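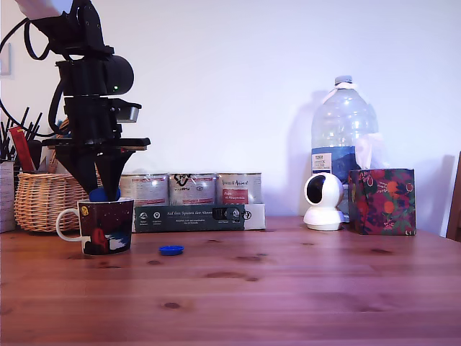

Der Sternenbecher auf dem Kieferntisch, mit den blauen Deckeln. Mehr dazu weiter unten.

Tag der offenen Tür bei Tromeo, Rundgang in Holtitton
21. Juli 2024

Schnell runtergeschrieben im Zug, Akku auf 24 Prozent. Also Stichpunkte, sortieren kann ich später (mach ich eh nicht).

Anfahrt: Bus ab Flirkmont, 40 Minuten, keine Klimaanlage. Haltestelle heißt noch wie die alte Ziegelei, steht aber so nicht auf dem Flyer. Zweimal dran vorbei gefahren. Eintritt frei, Tüte am Eingang, drin ein Kuli und ein Lageplan, auf dem Norden unten ist. Warum auch immer.

Tromeo macht Haushaltskram im weitesten Sinn. Früher nur Verschlüsse, inzwischen auch Becher, Dosen, Körbe, zum Teil selbst hergestellt, zum Teil zugekauft. Offen waren Halle 1, das Lager und die Musterräume im Altbau. Halle 2 zu, Umbau bis Januar.

Halle 1 zuerst. Laut. Ohrstöpsel gab es, aber erst am Ausgang der Halle, sehr sinnvoll. Verschlüsse in allen Farben, es riecht nach warmem Kunststoff, nicht schlimm, bisschen wie Turnhalle. Die Führung war zügig, die Gruppe zu groß, hinten versteht man nur jedes dritte Wort. Hängengeblieben ist die Zahl 3.106, so viele Artikelnummern hat der Katalog angeblich. Ob da jede Farbe einzeln zählt, konnte ich nicht mehr fragen, Gruppe war schon weiter.

Lager: Regale bis unters Dach, Gabelstapler standen still. Zehn Minuten reichen völlig. Wer Kinder dabei hat: da gibts einen Kistenstapel zum Draufklettern, war die ganze Zeit belegt.

Dann der Altbau, und der war für mich der eigentliche Grund herzukommen. Knarzende Treppe, niedrige Türen. In den Musterräumen stehen normale Tische, kein Messekram mit Glas und Strahlern. Mein Lieblingstisch war der aus Kiefer, rötlich braun, Maserung schön längs, ordentlich Äste drin. So einen hatten meine Großeltern in der Küche, nur mit mehr Brandflecken. Drauf ein Keramikbecher, dunkelblau mit kleinen weißen Sternen, weißer Henkel, unten eine rote Figur und dazu was Schneeartiges in Weiß und Hellblau. Wintermotiv im Juli, mir egal, ich mag den. Ein blauer Flaschendeckel am Becherrand, ein zweiter flach auf dem Holz daneben. Königsblau, richtig knallig gegen das Braun. Könnte man so als Postkarte drucken.

Hinten auf dem Tisch drei Metalldosen in Reihe, noch in Klarsichtfolie. Hätte ich gern mal in der Hand gehabt wegen der Deckel (klemmen die oder nicht? bei meiner Teedose zu Hause klemmt es seit Jahren). Daneben links ein heller Flechtkorb. Korb ist ja immer Geschmackssache, der hier war hell genug, dass er nicht nach Landhaus aussieht.

Die Becher gibts auch im Werksverkauf, dachte ich. Gibts nicht. Der mit den Sternen war jedenfalls nicht im Regal, und an der Kasse wußte man nichts von ihm. Schade, den hätte ich sofort genommen. Stattdessen zwei Brotdosen zweiter Wahl mitgenommen, eine hat einen Kratzer, die andere weiß ich nicht, was die hat. Je 10 Euro, geht so. Nur Barzahlung! Stand nirgends, der nächste Automat ist an der Tankstelle unten.

Essen: Hof, Bierbänke, ein Wagen von Okonkwo mit Reis und Schmorgemüse. Sehr gut, scharf, Schlange lang aber schnell. Die Bratwurst gegenüber hab ich ausgelassen. Kaffee dünn. Kuchen war um zwei schon weg, also früher hin wer Kuchen will.

Toiletten nur im Altbau, Erdgeschoss, hinter der Garderobe links. Ausgeschildert ist rechts.

Was mir gefehlt hat: irgendwas über die Geschichte vom Haus. Zwei Tafeln im Treppenhaus, die eine so hoch gehängt dass ich die Jahreszahlen nicht lesen konnte. Und Schilder an den Sachen in den Musterräumen, Material, Preis, irgendwas. So steht man vor einem schönen Becher und weiß nicht mal, wie der heißt.

Gut fand ich, dass man im Altbau trödeln durfte. In der Halle wird man durchgeschoben, oben kann man in Ruhe von Tisch zu Tisch gehen. Vormittags warscheinlich noch leerer.

Rückweg: letzter Bus nach Flirkmont fährt früher als am Aushang steht. Hab ihn gerade noch gekriegt, mit Brotdosen unterm Arm, Lageplan liegt noch auf der Bierbank.

Nachtrag, weil die Frage schon kam: Hunde dürfen in den Hof, in die Halle nicht. Anmeldung für den Rundgang braucht man keine, Liste liegt am Eingang, einfach eintragen.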